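**Sim success rate went down after I randomised the kitchens. Is this the method or is it me?**

Posted by sinkside_sal, in Manipulation > Simulation

I'm trying to reproduce the result from the Briment tech note, the one where they train a pick policy entirely in rendered kitchens and claim it carries over to unseen layouts. For those who haven't had the pleasure, the recipe is: generate a pile of scenes, shuffle the objects and surfaces in each, collect scripted demos, train on the lot, then test on scenes held back from training.

My setup is as close as I could get it. I have 1,829 scripted demos, a fixed arm on a pedestal, parallel fingers, and one instruction per episode ("pick up the knife", "pick up the mug" and so forth). Trained on a single kitchen, the policy looked brilliant. Trained on the randomised kitchens it has developed a sort of weary indifference to cutlery. Out of 1,000 test episodes it managed 398. The note reports a good deal better than that, in a colour chart with a very confident green bar.
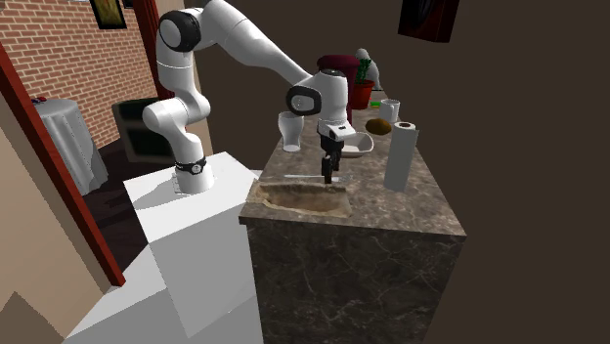
My test scenes come out of the same generator as the training ones, with different seeds, so I don't think I've wandered outside the distribution. The arm goes to the right neighbourhood most of the time. It's the last few centimetres where it loses its nerve, and the knife is the worst offender by a long way. With the thing lying flat on the marble behind the sink and the gripper hanging right over it, you'd think the hard part was done. Potatoes, for the record, it does quite well on.

Things I've already tried:

- longer training (same result, larger power bill)
- dropping the learning rate
- removing the wall textures from the shuffle
- going for a walk

Is the published number realistic, or am I missing a step everyone else considers too obvious to write down?

---

**gantry_moth**

You're missing a step that is written down, but it's in the appendix, behind the page on lighting, where it was presumably put for safekeeping.

The Briment people don't keep all their scripted demos. They replay each one with a small shift in the object's starting position and throw out any demo that fails on replay. Thin flat items fail constantly, so they then top those back up until every category has the same number of survivors. If you skip this, your training set is full of knife grasps that worked by a whisker. The policy learns the average of a lot of whiskers and closes its fingers on nothing in particular.

I ran into the same thing when I rebuilt it on our own scenes last September. Check these in order:

1. Break your 398 down by object. A single overall number is hiding everything useful from you.
2. Replay your training demos with the object nudged, and see how many survive for each category.
3. Look at the contact settings for the knife. If its collision shape has been simplified to a box, the fingertips may be hitting the counter before they're anywhere near the sides.
4. Retrain with the filtered set before you touch anything else. Changing two things at once is how I lost most of a winter.

As for whether the number is realistic, I got within a few points of theirs after filtering. I never matched it. I ran 22 seeds and the spread between best and worst was wide enough to park in, so I'd treat the green bar as a good day.

---

**prairie_servo**

just use Branevitz, it does all this automatically. never had an issue with knives

---

**old_tolerance**

Branevitz does the filtering, yes, but it does it without the top-up, so you end up with a lovely clean dataset containing hardly any knives. That may be why there's never been an issue with them.

I agree with gantry_moth on most of it. Two additions. The Chraibi grasp sampler, if that's what is writing your demos, approaches straight down by default. That's fine for a mug and hopeless for anything lying flat on stone. Tilt the approach or let one finger slide along the surface.

Also, "different seeds" doesn't mean "different kitchens". In the Jendidgate generator the seed moves the objects but leaves the floor plan alone unless you set the layout flag as well. If that's your generator, you've been testing on kitchens you trained in, and your true held-out figure is likely worse. Sorry. I'd sort that out first, before you get attached to any improvement.

---

**sinkside_sal**

It is Jendidgate and the layout flag was off. Knives are at around one in ten. Replaying the demos overnight, and I'll post the per-object numbers once I've regenerated the test set.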